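The Stotwood Count

The newt that ended the Stotwood count was called Odeck, though only by Subira Mwakalinga, and only after the trouble started.

Until then it had been newt 198. The target was 200. Dikside, the village over the hill, had announced 198 amphibians the previous evening, on a poster, with a drawing of a frog in a crown, and Mercy Rashidi had driven past it twice to make sure she was properly annoyed.

"We need three," she said. "Two to get to the round number and one for manners."

"We've got 197," said Subira. "This one makes it 198."

"That's what I said."

They were kneeling beside Mrema's pond at ten at night with their sleeves rolled up past the elbow. It was 21st January, which is no time to be looking for newts. Sensible newts are under a log. But the county had offered 3,000 pounds to whichever village recorded the richest winter wildlife, and the form had been drawn up by someone who thought January was quiet and would give people something to do.

Old Mrema watched from his kitchen window with the light on and a sandwich. He had agreed to the survey on condition that he wasn't asked to bend.

"It looks familiar," said Subira.

"It's a newt. They go in for that."

"It's got a notch in its tail. The one by the reeds had a notch. And the one under the bath."

Mercy took the torch and looked at the newt. The newt looked at a point slightly to the left of Mercy, in the way of someone who has been asked for his ticket.

"Lots of things have notches," she said.

"How many times have we been round this pond?"

Mercy consulted her notebook. The notebook had got damp on the first lap and had been losing its temper ever since. "Six," she said.

"And how many newts did we find on the first lap?"

There was a silence, during which Mrema could be heard opening a packet of crisps.

"Thirty-three," said Mercy.

Subira had never been quick at sums, but she'd spent eleven years behind the counter at the feed merchant's and had a nose for a figure that came out too evenly. She sat back on her heels. Somewhere behind the shed an owl made the noise that had got it written down as two separate owls.

"We could call them visits," Mercy said. "A hundred and ninety-eight newt visits."

"Is there a box for visits?"

"There's a box for remarks."

Subira put the newt back at the edge of the water. It didn't hurry. It walked along the mud, round the stone, and stopped beside her other hand, where it evidently expected to be picked up again.

"He's got used to us," she said. "I'm calling him Odeck."

"You can't name them. It's in the guidance. It affects your judgement."

"Then put me down as affected."

They carried the bucket and the net up to the house. Mrema let them in by the back door and made them stand on newspaper. His granddaughter had left her cookery book on the table, and Mercy read it standing up with her coat dripping, to avoid having to read her notebook.
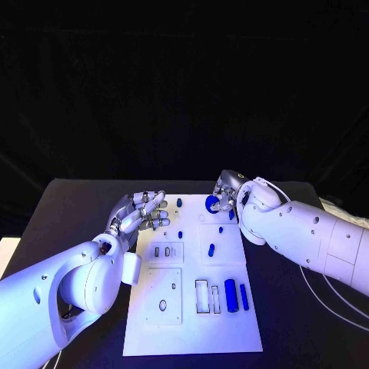 Pegs and patience: two arms, one board.

"Shall I ring Dikside?" said Subira.

"What for?"

"To ask how many times they went round."

Mercy turned the page. It was a recipe for leeks. She read all of it, including the part about freezing.

"They've only the one ditch over there," she said at last. "You could walk round it in five minutes."

"That's what I was thinking."

"A hundred and ninety-eight, out of a ditch."

Mrema pushed the telephone across the table with one finger. He had it on a long cord, for gossip. Mercy looked at it, then wiped her hands down her coat, which made both of them worse, and began to dial.

It rang for a good while. When somebody did pick up, they were out of breath, and you could hear wellingtons.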